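空气里的小颗粒：它们从哪里来，怎样测量，怎样避开
环境与健康知识页 · 小学高年级读本

一、什么是颗粒物

空气主要由氮气和氧气组成。除了气体，空气里还悬浮着许多很小的固体和液滴，它们合起来叫作“颗粒物”。灰尘、烟、花粉、海盐和汽车尾气里的炭黑都属于颗粒物。

颗粒物的大小用“微米”来表示。一毫米等于一千微米。人的一根头发，直径通常有几十微米。科学家按照大小把颗粒物分成几类，最常听到的是这两类：

PM10：直径不超过10微米的颗粒。
PM2.5：直径不超过2.5微米的颗粒，也叫细颗粒物。

PM是英文“颗粒物”的缩写，后面的数字是直径的上限。所以PM10里面已经包含了PM2.5。

二、颗粒物从哪里来

颗粒物的来源分为自然来源和人为来源。

自然来源包括风吹起的沙土、植物的花粉、森林火灾的烟和火山灰。人为来源包括燃煤、柴油发动机、工地扬尘、焚烧秸秆，也包括厨房里的油烟。

有些颗粒物是直接排放出来的，称为一次颗粒物。另一些是气体在空气中发生化学反应以后才形成的，称为二次颗粒物。例如，二氧化硫和氮氧化物可以变成硫酸盐和硝酸盐微粒。二次颗粒物大多很细，可以被风带到很远的地方。
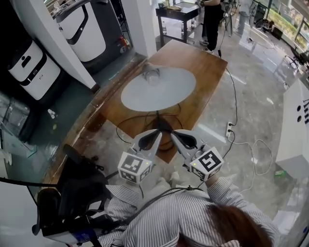
颗粒物能飘多远，主要看它有多大。较大的颗粒沉降得快，往往落在来源附近。细颗粒沉降得很慢，可以在空中停留几天甚至更久。下雨时，雨滴会把一部分颗粒带到地面，这个过程叫作湿沉降。没有雨的时候，颗粒靠重力和与物体表面的接触落下，叫作干沉降。

三、颗粒物怎样进入身体

人吸气时，空气依次经过鼻腔、咽、喉、气管和支气管，最后到达肺泡。肺泡是很小的气囊，氧气在那里进入血液。

身体有几道过滤装置。鼻毛能挡住较大的颗粒。鼻腔和气管内壁有黏液，可以粘住颗粒。气管壁上还有许多细小的纤毛，它们不停摆动，把黏液和颗粒一起向上推，再由咳嗽或吞咽清除。

颗粒越小，越容易通过这些过滤装置。PM2.5可以到达肺的深处。其中一部分会留在肺泡里，引起炎症。哮喘患者的气道本来就比较敏感，吸入颗粒物以后，气道可能收缩，出现咳嗽、喘鸣和胸闷。

儿童需要特别注意，原因有以下几点：

儿童的肺还在发育。
按体重计算，儿童每分钟吸入的空气比成年人多。
儿童在户外跑动的时间通常较长，跑动时呼吸更快，也更常用嘴呼吸，鼻腔的过滤作用就减弱了。

四、颗粒物怎样测量

测量颗粒物有两种常用方法。

第一种是称重法。用泵抽取一定体积的空气，让它通过一张滤膜。滤膜在采样前和采样后各称一次，两次质量的差就是颗粒物的质量。再除以空气的体积，就得到浓度。浓度的单位是“微克每立方米”。

举一个计算的例子。一张滤膜采样后增加了64微克，通过它的空气是2立方米，那么浓度是：

64 ÷ 2 = 32（微克每立方米）

第二种是光散射法。仪器里有一束光，颗粒经过时会把光散射到旁边，传感器接收散射光，再换算成浓度。这种方法反应快，仪器也小，但是空气很潮湿时，颗粒会吸水变大，读数可能偏高。所以光散射仪器需要用称重法的结果来校准。

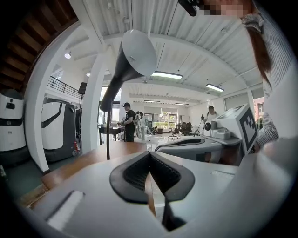 五、例子：Marulanda镇的四个测点

Marulanda是一个位于山谷里的小镇，北面是农田，南面有一条货车经过的公路。镇上的学校参加了名为Eltia的空气监测项目，设了4个测点：学校操场、公路路口、农田边缘和镇图书馆门口。每个测点装有一台光散射仪器，每小时记录一次PM2.5的浓度。

二月的记录显示，公路路口的读数在早上7点到9点最高，这段时间货车最多。农田边缘的读数平时较低，有人焚烧秸秆时会升高。学校操场的读数介于两者之间，中午通常比清晨低。

中午较低与山谷的地形有关。夜间地面散热，靠近地面的空气变冷，上方的空气反而较暖。冷空气较重，停在谷底，不容易和上层空气混合，颗粒物就积累起来。这种下冷上暖的情况叫作“逆温”。太阳升高以后，地面变暖，空气开始上下流动，颗粒物被稀释，浓度下降。

学校根据这些记录，把冬季的跑步课从第一节改到了第4节。

六、怎样读空气质量指数

浓度的数字不容易记，所以很多地方把它换算成空气质量指数，并用颜色表示。数字越大，空气越差。各地的分级标准不完全相同，查看时要看当地的说明。

读指数时要注意两件事。第一，看清楚它是一小时的数值，还是24小时的平均值。平均值低，不等于每个小时都低。第二，看清楚测点在哪里。测点离你很远，数值就不一定能代表你所在的街道。
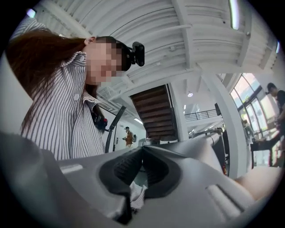 七、怎样减少吸入

空气质量差的时候，可以采取下面的做法：

1. 出门前查看当地的空气质量指数。
2. 把跑步、踢球等剧烈活动换到空气较好的时段，或者改在室内进行。
3. 步行上学时，选择离主干道较远的路线。隔一条街，颗粒物浓度就可能明显降低。
4. 室外污染严重时关好门窗，室外空气转好后再开窗通风。
5. 做饭时打开抽油烟机，做完后再开一会儿。
6. 用湿布擦灰。干扫会让落下的灰尘重新飘起来。
7. 患哮喘的同学应随身携带医生开的药，并让老师知道药放在哪里。

普通布口罩对PM2.5的过滤作用有限。防颗粒物口罩要贴合脸部才有效，边缘漏气时，空气会绕过滤材进入口鼻。儿童应使用儿童尺寸，并由大人帮助检查。

八、动手做：收集落尘

材料：白色卡片4张，凡士林，放大镜，铅笔，细绳。

步骤：在每张卡片中央画一个边长2厘米的正方形，在正方形里涂一层薄薄的凡士林。卡片背面写上地点。把卡片分别挂在窗台外、室内书架旁、走廊和树下，避开雨水。第二天同一时间取回，用放大镜观察正方形里的颗粒，比较多少、颜色和形状。

说明：这种方法只能收集到较大的颗粒。PM2.5太小，用放大镜看不见。卡片干净，不代表空气里没有细颗粒物。

九、词语表

微米：长度单位，一毫米的千分之一。
肺泡：肺里进行气体交换的小气囊。
纤毛：气管内壁上会摆动的细小结构。
逆温：上方空气比下方空气暖的现象。
校准：用更准确的方法检查并修正仪器的读数。

下一页：室内霉菌与湿度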